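Gripper comparison, progress report to the Storkville fund
2nd January
Prepared by Oi-ling Fu

Work since the October report has gone into the side-by-side trial of the two grippers, the Draltetti and the Siu, on the same arm and with the same controller settings. We finished 110 pick attempts with each. The Draltetti held the item to the drop point in 71 of them and the Siu in 63.

The gap comes almost entirely from soft packaging. Boxes and cans gave us little trouble with either gripper. Crinkled bags lying flat are still the hard case – the fingers either slide over the film or press down on the counter before they close. Lowering the approach speed helped the Siu more than the Draltetti.

We lost up to 11 working days to the Vurar controller, which dropped its connection when the wrist camera was running at full rate. The supplier sent new firmware and the fault has not come back. The cost stayed inside the repair line of the budget.

Glossy counters remain a problem for the depth readings. Reflections and the shadow of the wrist both show up as false edges, and we now mask them by hand. I would like to replace that step with something automatic before the next report.

For the coming period we plan to repeat the bag picks with softer finger pads on both grippers. No change to the staffing or the total is requested. The log sheets are ready if you want them sent over.

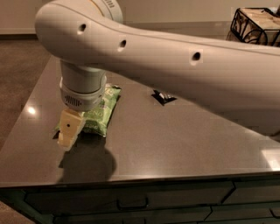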